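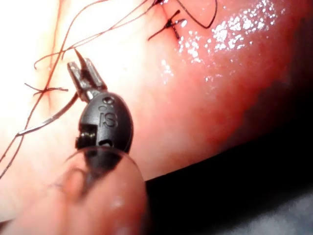 Poonam Rajput wrote in to ask how on earth we keep something that small working month after month, and whether the wrist is as delicate as it looks, because hers at Orkdale had started to feel "lazy" on one side and she couldn't decide if it was the instrument or her.

It's a lovely question, Poonam, and the answer got so long that it has turned into most of this page. (For the lazy side, go down to the part about the drive disks. I'd bet on those before I'd bet on you.)

Welcome to the July page of the Girdale bench gallery. If you're new, this is where Rosalinda Dimaculangan and I put up the surgical robot in the Leitner room and write down what it takes to keep it happy. I do the typing and Rosalinda does the correcting, so anything sensible below is probably hers.

Needle driver, close in. The needle's dark tip stands just above the jaws, with a tied black knot a little farther up and some reddish-brown thread crossing on the left. Look for the fine serrations on the jaw faces, and for the metal hinge pin low on the side of the black housing. Those two places get more of our attention than the rest of the instrument put together.

The jaws

We check the faces under the bench magnifier before an instrument goes on and again when it comes off. What you want is clean serrations all the way to the tip and two faces that meet evenly. Close the jaws gently on a strip of thin paper and pull. If it slides out at the tip but holds farther back, set that one aside. A curved needle held by jaws like that will roll the moment anyone leans on it, and the person at the console will spend all morning blaming their own hands.

Please don't clean between the serrations with anything metal! We use a soft nylon brush, stroking toward the tip and never across. Thread fuzz loves to hide in there, and dark thread is the worst for it (you think you've got a shadow, and then you tilt the thing and the shadow has whiskers).

The pin and the joint

Turn the wrist through its whole travel by hand, slowly, off the robot, using the disks at the back end and never by pushing on the tip. I know it's tempting to take hold of the jaws and wiggle. Innes Urquhart caught me doing exactly that in my first month here and I can still hear the intake of breath.

You're feeling for a catch or a gritty patch. A catch that always comes at the same angle usually means a cable strand has started to go, and that instrument is finished, tag it and put it in the red tray. Grit that moves around is more often dried residue, and a second soak and flush will often sort it out. We flush until the water runs clear, and then we flush once more because Rosalinda says so.

The drive disks, and Poonam's lazy side

The disks are at the other end of the instrument, where it meets the carriage on the arm. Each one has to turn freely and spring back, and the mating disks in the sterile adapter have to do the same. Our own lazy spell last winter had us swapping needle drivers for days. We tried 4 of them, and every one felt slow to the left. It was the adapter all along, with one disk sitting a hair low. If the trouble follows the instrument to another arm, suspect the instrument. If it stays with the arm, change the adapter first and only then start worrying about the carriage.

Bimla Mishra has a nice way of testing for this: mount the instrument, let the robot run its engagement, then watch all the disks together while somebody at the console rolls the wrist slowly both ways. A sticky one starts late. You'll see it before you feel it.

Setting up the arm

The arm gets draped with the joints spread wide, so there's slack at every elbow. We leave a good fist of space between neighboring arms and then walk the whole range by hand before an instrument goes near it. Remote center marker at the port, and check it again after the table has been moved, even if the table was only moved a tiny bit. Valter Fjeld from Lesinberg came over to watch us do this in the spring and timed the setup at 13 minutes, which he was kind about. He has since sent us his own checklist and we've stolen his order for the cable runs, with thanks.

Light matters too. Wet surfaces throw back bright little speckles, and when the endoscope light is up too high you lose the fine thread against the pale parts. We turn the lamp up until it looks right and then bring it down a touch.

The log

Every instrument has a card in the gray drawer: the date it went on, which arm, who ran the wrist check, anything odd. Card 91 is my favorite, as it has "fine" written on it all the way down the front in five people's handwriting and then, at the top of the back, "not fine." Write more than that if you can manage it. "Catches at full left, jaws open" takes a few seconds and saves Rosalinda an afternoon.

Spare adapters are now on the second shelf, left of the brushes, and the old shelf label is going to be changed as soon as I find the label tape.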